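How to get an old wool blanket clean, soft and back on the bed

My grandmother's blankets came to me in a tea chest, and for a good many years I was too frightened of them to do anything except move the chest from house to house. Everybody has heard the story of the lovely wool blanket that went into the machine king size and came out fit for a doll's pram. So they stayed where they were, smelling of mothballs and the back of a wardrobe, until one January when the boiler gave up and I was cold enough to be brave.

I've washed dozens since then, mostly my own and my sister's, and then other people's once word got round Barnilach that I didn't mind doing it. It's slow work but it isn't difficult, and you very likely have everything you need under the sink already.

Before you start

Have a look for a label. Old ones are often sewn into a corner and folded under, so run your thumb along the edges. If it says dry clean only and the blanket means a great deal to you, I'd do as it says. If there's no label at all, try a corner first: wet a patch about the size of your hand with cool water and a drop of wool wash, press it with a white cloth, and see whether any colour comes off. A little is all right. If the cloth comes away properly pink or blue, take the blanket to a good cleaner and put your feet up.

Then look for moth. Hold the blanket up to a window and you'll see every hole there is, even the tiny ones you'd swear weren't there on the bed. If you find holes, or anything gritty or webby in the folds, put the whole thing in a sealed bag in the freezer for a fortnight before you bring it anywhere near your other woollens. I have a chest freezer in the garage and the peas have learnt to budge up.

What you'll need

A bath, or a very big tub
Wool wash, the liquid sort
White vinegar
Four or five old towels
A soft clothes brush
A clothes airer, or two if you can borrow one
A free afternoon and somewhere you don't mind dripping on

You'll want to weigh the blanket too, if you've bathroom scales. Hold it, weigh yourself, put it down, weigh yourself again and try not to dwell on the second number. A heavy old double takes on a shocking amount of water, and it's as well to know what you'll be lifting.

Washing

Shake the blanket hard outdoors, then brush it along its length on both sides. Take your time over this. A great deal of what makes an old blanket look grey is only dust, and it's far easier to brush out dry than to rinse out wet.

Run a cool bath, deep enough to cover the blanket once it's folded. Cool means cool: if it would be pleasant to sit in, it's too warm. Stir in the wool wash before the blanket goes anywhere near it (the bottle I use asks for 83 ml to a bath, which I measure in an egg cup that I know to be near enough). Lower the blanket in and press it down gently with flat hands until it stops trying to float.

Now leave it alone for 7 minutes or so of pressing and resting. Press, wait, press, wait. Don't rub, don't wring and please don't climb in and tread it, whatever you saw on that programme about the Hebrides. Rubbing is what felts wool, and once it has felted there's no going back.

Let the water out with the blanket still in the bath and push it up to the far end so that it drains. You may be rather appalled at the colour of the water. I always am. Fill up again with water of the same coolness, press, drain, and carry on until it runs clear. For the last rinse I add 400 ml of white vinegar, and by the time the blanket is dry the smell has gone completely.

Getting the water out

Leave it heaped at the end of the bath for an hour while you have some lunch. Then spread two towels on the floor, lay the blanket on top with two more over it, and roll the lot up like a Swiss roll. Kneel on it. Work your way along, unroll, swap the towels for dry ones and do it all again.

If your machine has a wool spin, and you trust it, you can use that instead on the slowest setting. Mine goes down to 400 and I've never had any trouble, but I wouldn't dream of it with anything fringed.

Drying

Flat is best, over two airers pushed together, with the blanket turned every few hours. Ease it back into shape with your hands while it's damp, pulling the corners square. Keep it well away from radiators and out of strong sun. It'll need two days in a dry house and perhaps three in one like mine. When you're sure it's dry, give it another day.

Brush it once more, always in the same direction, and you'll see the nap come up. This is the part I love best! A flat, tired old thing turns fluffy under your hand, and you start to see what somebody paid good money for.

While the bed is bare

A couple of days without blankets is a good excuse to see to the mattress. Strip everything off, open the window, and hoover the top and sides with the upholstery nozzle, going slowly along the seams. Marks want very little liquid. Spray lightly, work it in with a brush using small circles, and blot with a clean cloth. A mattress that's been soaked takes an age to dry through, so two light goes are much better than one wet one. Then let it air until bedtime, and turn it if it's the turning kind.
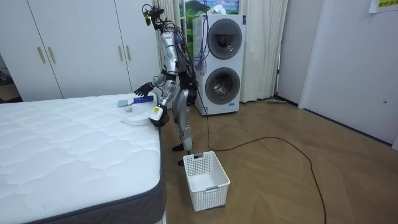 Obaidul Sivakumar wrote to me after the first version of this page went up to say that he'd go easier still with the spray, putting it on the cloth and never on the mattress, and that bicarbonate of soda left on for the whole afternoon before hoovering had done more for his spare bed than anything out of a bottle. He also wanted to know whether he could sprinkle it on his blankets. I'd say no, Obaidul, as it's a devil to get out of the nap.

Putting them away

If you swap to something lighter for the summer, wash the blankets first, as moths much prefer them a bit grubby. Fold them loosely, put them in a cotton bag or an old pillowcase with the end tied, and pop in some cedar or a lavender bag. Refold them along different lines halfway through the summer so the creases don't settle. Mine come out again when the clocks go back, and they get an hour over the banister before they go on the bed.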